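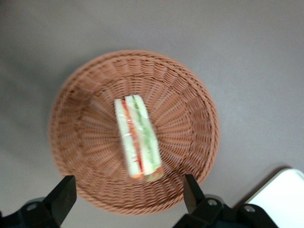 From: Encarnación Montes
To: Brullgate home recording list
Subject: Re: Hum on the Uder preamp, only at night

Venkatesh Namboodiri wrote:

> I've had the Uder two-channel for 3 weeks now and it's dead quiet all
> afternoon. After 9 pm or so I get a low hum on channel 2, worse with
> the ribbon mic. I've swapped the cable twice. Sumathi says it's a
> ground loop and I should lift the ground on the power plug. Before I
> do that, has anyone else had this?

Venkatesh, please don't lift the ground on the power plug. I'm fond of you and you still have my good mic stand.

If it only hums after dark, I'd go looking for whatever you switch on after dark. In my case it was a dimmer in the hallway, on the same circuit as the desk. I spent most of November blaming a perfectly innocent compressor, and sold it to Arvo, who reports that it works beautifully. I'm sure it does.

Turn the lights off, all of them, and record a minute of nothing with the gain at 40. Then put them back on one by one while you watch the meter. Check the laptop charger too. Mine adds a little whine up high that I took for character on two whole songs.

The ribbon being worse makes sense to me, as you're running the gain way up for it. Also, they'll pick up a power transformer sitting next to them, so try turning the mic 90 degrees where it stands. If the hum drops, move the mic or move the box.

Should it turn out to be a real ground loop between the preamp and the interface, a Sallbridge isolation transformer on the line output cured mine. I paid 37 dollars used. Ayanda will tell you the Rodrigues one has better low end, and she may be right, but I record mandolin.

What's the other thing on that power strip? You mentioned a space heater once.

Encarnación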